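Looking After an Oiled Wooden Table

Oct 31, 2018

I get asked about wooden tops more than anything else on this page, so I've finally sat down and written out what I do at home.
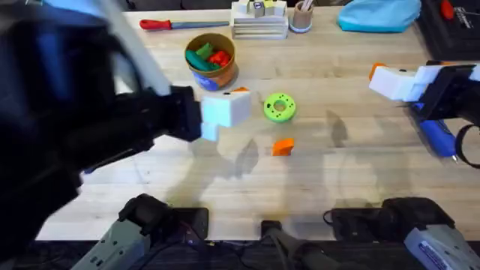
First job is a proper clean, and I mean with hardly any water. A squirt of washing-up liquid in a bowl of warm water, a cloth wrung out until it barely drips, and off you go along the grain. Dry it straight after with an old tea towel. I used to slosh water about like I was washing the car and then wonder why the surface felt furry the next morning!

Crumbs in the seams between planks drive me mad. A wooden cocktail stick dragged slowly along the gap gets most of it, then the brush end of the hoover. Don't be tempted by a knife – I was, once, and the scratch is still there.

For rings from mugs, try the gentle thing first. A dab of mayonnaise left on overnight really does shift some white marks (my mum swore by it, and the kitchen smells like a sandwich shop until you wipe it off). Black marks are a different story and usually need sanding. Before I sand anything these days I wipe the whole top down and leave it a full day to dry.

When I do sand, I start at 120 grit – no, sorry, that's for the really rough stuff. For a tired old top I go straight to 200 and only use light pressure, always with the grain. Hoover up the dust, then go over it with a dry cloth.

Now the oil. I've been using Farkeck, the plain one in the 188 ml tin, and before that I had Jaler, which was fine but took ages to dry in a cold kitchen. Thin coats! Pour a little on a lint-free rag, rub it in, wait 14 minutes and wipe off everything that's still sitting on top. If it feels sticky the next day you left too much on.

Please lay the oily rags out flat outdoors to dry before they go in the bin. They can heat up and catch fire if you leave them in a heap.

Domingo Toledo wrote in to ask whether the same oil will do for chopping boards. Check the tin says it's safe for food once it has cured, and if it doesn't, use plain food-grade mineral oil on your boards and keep the other stuff for the table.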